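# How Robots Learn From Examples

When you learned to tie your shoes, someone probably showed you how. You watched, you tried, and you tried again. Many robots learn in a similar way. People who work with robots collect large numbers of examples, and a computer program studies them. This page explains how those examples are made and why so much care goes into them.

## What is an example?

For a robot, an example is a record of one small job from start to finish. The job might be picking up a can, opening a drawer, or moving a cup to a shelf. While the job is being done, a computer saves several kinds of information together:

- pictures from one or more cameras
- the position of each joint in the arm
- how far open or closed the gripper is
- a short sentence that names the job, such as "Pick up the blue can"

The gripper is the part at the end of the arm that holds things. It does the work of a hand, although many grippers have only 2 fingers.

A complete record of one try is called an **episode**. Most episodes are short. Picking up a can may take a robot 20 seconds, even though a person could do it much faster.

## Who moves the robot?

At first, the robot does not know how to do the job. A trained person called an **operator** guides it. Some operators hold a controller with buttons. Others move a small copy of the arm, and the large arm follows along.

Operators learn to move smoothly. If an operator stops to think in the middle of an episode, the program may learn that stopping is part of the job. For this reason, operators practice each job before any recording begins. 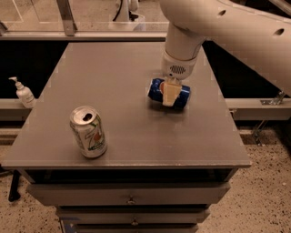 *Written by Reda Hajji for the Fanis Young Readers' Science Pages*
*October 2, 2024*

Picking up a can that lies on its side takes planning. The Pepsi can is held around the middle, with one flat finger on each side of it. The 7Up can is standing up, so an arm that wanted to lift it would need to approach it differently. A learning program needs to see both kinds of examples. If every can in its lessons were standing, it would have no good plan for one that had tipped over.

## Why is one example not enough?

Suppose you had seen only one dog in your life, and it was small and brown. You might not recognize a large white dog as a dog at all. A learning program has the same difficulty. If it studies only one can in only one place, it may learn to reach for that place every time, even when the can has been moved.

Operators therefore change things between episodes. They may:

1. Move the object to a different part of the table.
2. Turn it so that it points another way.
3. Trade it for an object of another color or size.
4. Add a second object that the robot should leave alone.

The last change is especially useful. When two cans share a table, the program must connect the words of the instruction to the correct can. "Pick up the blue can" and "Pick up the green and silver can" call for different movements.

## Checking the work

After recording, the episodes are reviewed. At the Badawi Learning Robots Center, one collection called Destulitz began in April with 2053 recorded episodes. Reviewers watched every one. They kept 1767 and set the others aside.

An episode may be set aside when a camera picture is missing or when the written sentence does not match what the robot did. If the sentence says "Open the top drawer" and the arm opens the second drawer, the program would be given a wrong lesson.

Mistakes are sometimes kept on purpose. If a can slips and the operator guides the arm back to pick it up, the program can learn how to recover. Reviewers mark these episodes with a special label so that they are easy to find.

## From examples to action

When the collection is ready, the learning program goes through it many times. It compares the pictures with the movements that followed. Little by little, it becomes better at predicting which movement should come next. This stage is called **training**.

The robot is then tested without an operator guiding it. Testers place objects in spots that were not used in the lessons. If the robot does poorly with one kind of object, the team returns to the table and records more examples of it.

## Words to know

**Episode:** the record of one try at a job.

**Gripper:** the part of a robot arm that holds objects.

**Operator:** a person who guides a robot.

**Training:** the stage in which a program studies its examples.

## Try it at home

Put an empty cup on a table and ask a friend to be the robot. Your friend should close both eyes and move only when you give an instruction, such as "Move your hand left" or "Close your fingers." Write down each instruction. Then move the cup to a new place and read the same list again. Which instructions need to change?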